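Home | Projects | Datasets | Join | Contact

Filed under: Student robotics, Datasets

# Prollia Folding Set

Wrist camera recordings from our club's cloth folding project, plus the scripts we use to load them.

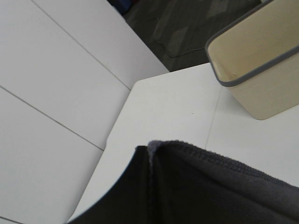 *Wrist view: black cloth up close, beige bin on the tabletop behind it.*

Hi! I'm Damián Mendoza and I look after the data side of things for the Montes Robotics Club. This README covers what we recorded, how the folders are laid out and the stuff that'll trip you up if you go straight to training (I did, and lost a weekend to it).

## What the project is

We're getting an arm to pick up a cloth, fold it and put it in a bin. It's our entry for the Plarerance student challenge, where the bin part is worth more points than the fold, so please don't fall in love with perfect corners like half our team did. We started in September with a scripted version that grabbed at fixed positions. It was hopeless as soon as the cloth got bunched up, so we switched to learning from recorded runs, and that's what this set is for.

## What's in it

- 300 runs, all driven by hand by club members
- 6 drivers, numbered in the metadata, no names
- 8 cloths in different colours and fabrics
- wrist video, joint positions and gripper opening for every run

No run goes over 60 seconds. If you hit the limit the recorder stops wherever you are, so a handful end mid-fold. They're marked `timeout` in the run list and I've left them in because they're still handy for the grasping part.

## Folders

`runs/` has one folder per run, with the video and a CSV next to it. `splits/` has our train and test lists. `tools/` has the loader and a little viewer. `notes/` is whatever the drivers typed in at the time, spelling and all!

Everything was recorded through Rondden, our own logging program. It writes the time in milliseconds from the start of the run, so you'll need to line up runs yourself if you want a shared clock.

## Things to watch for

Dark cloth is the hard one. Against a white tabletop the outline is really easy to find, but the folds inside it are another story, and our first model treated the whole thing as one flat blob. Look for the hem if you can. On a fleecy border the stitching catches the light and gives you something to work with (turning up the exposure helped us a bit, though then the table washes out).

Also, don't crop the top of the video to save memory. I tried that and chopped off the bin, and then spent an evening wondering why the arm had no idea where to go. You'll get some carpet and the odd cable in there too. Leave it, the model copes fine.

The test split uses cloths that never show up in training. Please keep it that way if you're sending us results, otherwise we can't compare them with ours.

## Still to do

Depth isn't in yet. I'm also partway through labelling the moment of first grasp in each run, and I'd love a hand with that if you've got a spare evening and a high tolerance for watching towels. The labelling guide is in `notes/labels.txt`.

## Using it

Free for school, club and research projects. Credit the club and tell us what you made! If a file won't open, post the run number on the project page and I'll re-export it.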